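Stellov Civic Messages Collection

README, last changed December 9, 2020

Welcome! Stellov is a collection of 2000 short public messages about peaceful voting, respect between neighbours and the everyday duties of citizens. We gathered them from town notice boards, local radio scripts and leaflets handed out before district elections in the Koskela area, and we're delighted to be sharing the lot at last. If you teach civics, study how public bodies talk to people, or simply like a well-turned plea for calm on polling day, there is plenty in it to enjoy.

What you get

messages.csv has one message per row, with columns for the text, the kind of source (board, radio or leaflet), the district, the language it first appeared in, and the topic.
topics.txt explains the 4 topics: voting, tolerance, public property, and speaking up.
notes.txt lists spelling fixes and the few places where a word could not be read.

The radio scripts are our favourites. Many were written to be read aloud between songs, and they have a lovely rhythm to them (try a few on a class before you show the printed text!). The leaflets are stiffer but much richer in detail on where to register, what to bring and whom to ask if your name is missing from the roll.

How it was put together

Paper items were typed up by hand and checked against the original by a second reader. Where the two readings differed, the item went back in the pile for a third look; 307 messages went through this. Party slogans were left out, along with anything naming a candidate. Phone numbers have been replaced with the word PHONE.

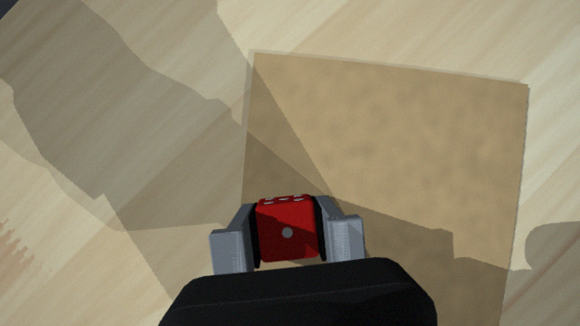

Can I use the messages in a school workbook?
Schools and community groups may print, shorten or translate any of them, so long as Stellov is named as the source somewhere in the workbook.

Known gaps

Only 59 messages come from the Trosov side of the river, where most notices were taken down soon after the vote. Please don't draw conclusions about that district on its own. Tolerance and public property overlap a fair bit too, and a message on keeping the market clean for everyone could sit happily in either.

Changes in this release

Added the Prurix radio scripts, a terrific batch.
Fixed dates that had day and month swapped.
Merged two spellings of the same district.

Corrections are very welcome. Send the row number and the wording you think is right, and we'll put it in the next release.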